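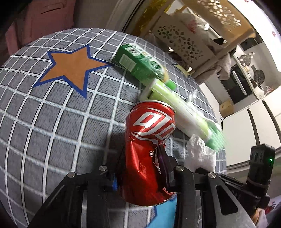 Crushed can, grey check. Ten cents if you can find somewhere to take it.

Bring the bin back to the main street

Our council has taken the bins away. Not all of them, they'd like that noted. But the one outside the bakery is gone, the one at the bus shelter is gone, and the pair by the river path have been swapped for a sign telling me to take my rubbish home.

I walked the main street end to end with a banana peel last week. 533 steps by the phone. No bin. Put the peel in my pocket in the end, like a schoolkid.

The theory goes like this. Fewer bins, less rubbish. People will plan ahead. People will carry a little bag. It works in national parks, so why not outside the newsagent? Well, because in a national park you came with a backpack and a car and a plan. On the main street you came with your keys and then you bought a sausage roll.

What happens is the rubbish goes somewhere else. Into the planter boxes. On top of the power box near the chemist, where there is always one coffee cup and then by lunch a small family of coffee cups. Through the window of the charity shop donation chute, which is a rotten thing to do and I've now seen it done twice.

And the cost argument, please. The council paper says each street bin costs too much to empty. The contract went to Trikmont two years back, and fine, somebody has to drive the truck. But the same paper doesn't put a number on the bloke who now walks round with a grabber and a bag picking bits out of the lavender. He is paid too. He should be! He's just not in the column marked Bins.

Then there's the app. Of course there's an app. It's called Flovov and it shows you the nearest bin on a map. I tried it standing at the bus shelter. Nearest bin, 291 metres, the other side of the rail line. It also wanted to know my birthday.

I am not against people doing the right thing at home. We rinse, we sort, the cans go in a bag in the laundry and the bag goes to the depot when it gets too big to step over. Most houses on our street do the same. But home is home. The street is a shared room and a shared room needs a bin in it, same as it needs a light and somewhere to sit.

(The seats are a seperate column. Half of those went in the same budget.)

Older people feel it worst I think. My neighbour carries tissues, she has hayfever from July right through, and she's stopped going down for the paper on bad days as there's nowhere to put them. That's a small thing. Small things are most of what a council is for.

And parents. Try a nappy. Try a nappy, a pram, a toddler with an icy pole and a sign that says take it home.

I rang the council. Nice enough person on the phone, told me bins "attract household waste". So some people were dumping kitchen bags in the street bin and the answer was to punish everyone with an apple core. By that logic we'd close the library becuase somebody brings a book back late.

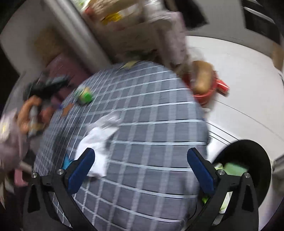
What I'd do instead

Put back four. That's all. Bakery, bus shelter, river path, the corner by Hordiienko Hardware where everyone eats lunch on the wall anyway. Smaller slots, so a kitchen bag won't fit. A can rack on the side for whoever wants the ten cents. Leave them six months and weigh what the grabber bloke brings in, before and after. If I'm wrong I'll write a column saying so and eat it, there being nowhere to throw it.

The petition is on the counter at the bakery. It had almost 200 names when I signed. Pen's on a string.

Shares: 47
Comments (3)

riverpathwalker
Agree with every word. The sign by the river has been bent in half and there is rubbish behind it.

Deb on the hill
Sorry but the old bakery bin was disgusting, wasps all summer. I don't miss it. Could live with one with a lid.

notarate payer
It's not just bins. When are they fixing the tap at the oval

More in Opinion
Who is the new car park for?
Fatus wants our verge and we should say no
The pool should open earlier
In defence of the slow checkout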